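Zamfira Stanciu wants me to eat my lunch from a smaller bowl. She says this before I've got my coat off, and she says it kindly, and I have already decided not to.

Her course is called Liswood. It costs $80, runs entirely online, and teaches people to eat less by changing what they eat from. You buy small bowls. You put the big ones in a box. The course materials say the rest "follows on its own," a phrase I circled on the train and meant to ask about first. I ended up asking about it third, after the money and after the box.

"The money is for the lessons," she said. "I don't sell bowls. People always think I sell bowls."

I had thought so. The website has a page headed Brirna with pictures of stoneware on it, and a reader could be forgiven. Stanciu says Brirna is a potter she admires and that no cash changes hands. She offered to show me her accounts. I said that wouldn't be needed, and have since wondered whether it was.

She trained as a cook and worked for years in the kitchen at Pascu, a lunch place that has since closed. That's where the idea came from. The owner switched to a shallower soup bowl to save on ingredients, and Stanciu expected trouble. "I waited for people to complain. One man did. The others ate their soup and went back to work."

I asked how she knew they hadn't bought a sandwich at three o'clock.

"I don't," she said. "You're right, I don't know that."

It was a better answer than I expected, and it made the next half hour easier. The trouble with small-bowl advice has always been the sandwich at three o'clock. You can watch someone eat a meal. Following that same person home, through the evening and past the fridge, is a different sort of work, and it's the part that would tell you something. Stanciu's site leans on a survey of 2225 people who took the course. Most of them said they felt they were eating less. I pointed out that they had paid to feel this.

"Yes. But they could have felt nothing and asked for a refund."

How many did?

"Almost 40."

Out of all of them? She nodded. I asked how long people have to claim, and the answer is 20 days, starting when they sign up. The lesson on serving dishes doesn't open until the fourth week. She hadn't put those two facts side by side before, or said she hadn't. She wrote something on the back of an envelope.

What she does believe, firmly, is that most of us serve ourselves by sight. "You don't weigh rice. You look at the bowl and you stop when it looks right. So I change what looks right." I find this hard to argue with as a description of how I serve rice. I find it much harder to believe that my stomach can be fooled every night for a year. When I said so, Stanciu said hers had been, and then added that she also walks more than she used to, and sleeps better, and gave up beer in April.

"So it might be the beer," I said.

"It might be the beer," she agreed. "But you can't run a course on that. Everyone knows about beer."

She served soup, lentil, very good. I had two helpings. She watched me take the second and didn't say a word.

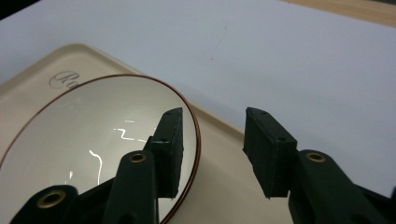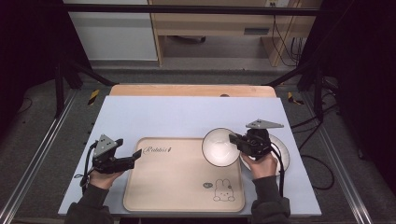
Color is the other half of the course, and the weaker half. Lesson six says that food should contrast with the dish, so that you see how much is there, and Stanciu teaches it as settled. I asked what a person is meant to do with mashed potatoes. "Dark blue," she said at once. But most of us own what we own, and it tends to look a lot like the photographs: a white bowl with a thin line around the rim, and in the second one a white plate too. Rice goes in that bowl at my house, white on white, and by her own rule I should be eating like a horse. I'm also fairly sure that the beige tray, with its bunny and its heart in a speech bubble, would do more for my mood at lunch than any lesson on contrast. Stanciu didn't dispute the point about mood. She said she would like to add a lesson on it, with help from Cedari, the small firm that hosts her videos, if they don't raise the fee again.

I asked if she would put the refund terms at the top of the sign-up page. She said she'd think about it. When I checked before finishing this piece, they were still at the bottom, though the 20 days now begin when the fourth week's lesson opens.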